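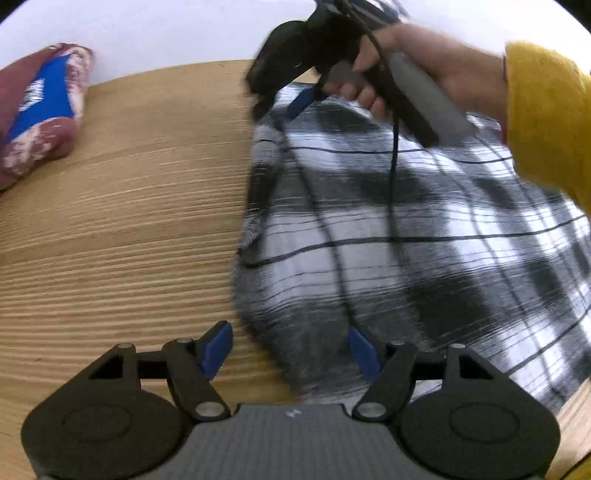
2021-04-16
Workshop notebook, cloth bench

Plaid again. Naa Sarpong would like it recorded that she voted for a plain cloth in March, and I would like it recorded that she was right.

Trouble with a black, grey and white check is that it tells you everything. Fold a plain cloth a bit crooked and it looks folded. Fold this one a bit crooked and every line on the top layer argues with the line underneath. Took me 15 goes this morning to get a half fold I'd show to a colleague, and the colleague was Ilham, who is kind.

Method, for whoever has the bench next:

Lay the cloth flat, smooth from the middle out. Don't tug the corners, it pulls the check off square and it stays off.
Pick a thin black line near the centre and fold along that. Forget the hems. Whoever hemmed it had other things on their mind.
Second fold the other way, same idea. Pale blocks should land on pale blocks. If charcoal lands on pale you're one row out, so open it up and go again.
Flatten with the side of the hand.

Ilham Ouali's version skips the smoothing and takes half as long. Her folds are better than mine. I have asked her not to write this down, so I'm doing it.

The wood top is nice to look at and useless for grip. Cloth skates across it as soon as you push from one side. Tried the Setwood bench mat under it for a while: no skating, but it grabbed the bottom layer and put a ridge through the second fold. Mat back in the drawer. Bare table and a lighter hand seems to be the answer, though I've only got the one hand that's light.

Washed the Nyarko cloths at 51 degrees because the dial at Arkside won't settle on 50. They came out softer and slightly narrower. Need to remeasure before anyone compares them with the March sheets.

To do:
- press the check cloth, low heat, no steam
- ask Naa if the plain ones ever got ordered
- find the good tape measure (last seen with Ilham)
- new page for the towels, they don't belong in here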